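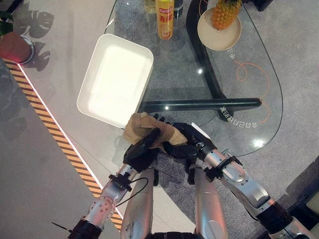
White tray and tan cloth on the glass table, cloth at the lower edge of the tray.

2025-02-21

Cloths and trays, continued from the December pages. Purpose is to settle on one wiping cloth and one way of cleaning the white trays so that the next batch of parts doesn't pick up lint. Jaanus Zariņš did the first set, I did the rest.

Trays: the white rectangular ones with raised walls and rounded corners. The flat interior is easy. The trouble is the bend where wall meets floor, where dust packs in and a flat-folded cloth rides over it. A bunched cloth gets in better. Bunched also means no control over which part of the fabric is doing the work, so the same dirty fold can go around all four corners.

Cloths tried:
Tan, soft, from the Tendel pack. Wrinkles badly and stays wrinkled. Picks up dust well when dry. Sheds a little at the hem on first use.
Gerberg blue, tighter weave. Less lint, but pushes fine dust along ahead of itself and leaves a line at the wall.
Old cotton from the drawer. Not worth repeating.

Sequence used with the tan cloth:
1. Shake out the cloth away from the bench.
2. Outside walls and rim first.
3. Corners, cloth bunched, new fold for each.
4. Floor of the tray last, cloth flat, straight strokes in one direction.
5. Turn the tray over onto a clean sheet and wipe the underside.

Jaanus does the floor before the corners and says it makes no difference. On his trays I found specks on the floor near the corners after the last pass, on mine hardly any. Small sample, different hands. To be repeated with us swapped.

Damp against dry: 16 trays, half each way. Damp cloth removed the greasy marks that dry wiping only spread. It also left streaks on the white that show under the bench lamp at a low angle. A second pass with a dry cloth took the streaks off. Time per tray went up to something I would not want to keep up all afternoon. Proposal is dry as standard, damp then dry only where there is a visible mark.

Table: the clear glass is a mixed blessing. Dust and fibers are hard to see on it against the gray carpet, and a tray set down on a stray fiber brings it along on its underside. Wipe the glass before starting and again between batches. Hard pressure on a tray edge makes it slide, so hold the opposite wall or use the rubber mat. The mat has its own lint problem and needs washing first.

Washing: tan cloths went through at low heat, no softener. Softener residue was the likely cause of the haze noted in December, though I never confirmed it. Washed cloths shed less at the hem than new ones. Wash all new ones before use from now on.

Stock: 294 tan cloths left in the Kodikara bin, 2 opened packs of the blue. No need to reorder yet.

Open points:
Swap test with Jaanus, same trays.
Try folding the tan cloth over the Rusell foam block for the corners. May be too stiff for the radius.
Label on the cloth bin still says 800, which was the original delivery. Correct it.
Find a better lamp position, the present one glares off the white and hides the streaks.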